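Changing the doona over for winter

Every February I tell myself I will sort the linen cupboard before the cold weather, and this year I did it. I had 2 sets of flannelette sheets, neither of them a full set, and a wool doona that had gone flat at one end.

The doona went to a place in Morkalley that re-cards wool. Essam Ragab runs the counter and quoted me $74 to open it, fluff the fill and stitch it back up. A new one in the same weight was $165 at the shops, so I left it with him. He had it ready in nine days. The stitching is straight and the fill is even again, and he put a new cotton tape on the two corners where the old one had frayed.

Sheets were harder. I wanted cotton with a bit of body to it and kept finding polyester blends labelled as something else. Read the small tag, not the packet. Thread count didn't tell me much either. I bought a fitted sheet marked 800 a few years ago and it pilled before the first winter was out. The cheap percale ones from Collet have lasted better.

I wash new bedding cold with half a cup of vinegar, then line dry it in the shade. Yellow fades quickly on our line, so anything that colour goes on the inside wire.

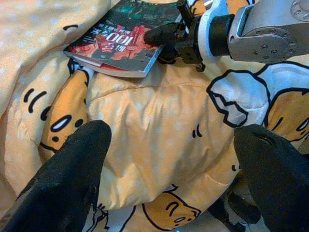

The egg yolk print, polka dots and all.

Pillows are next. Two of them are past saving.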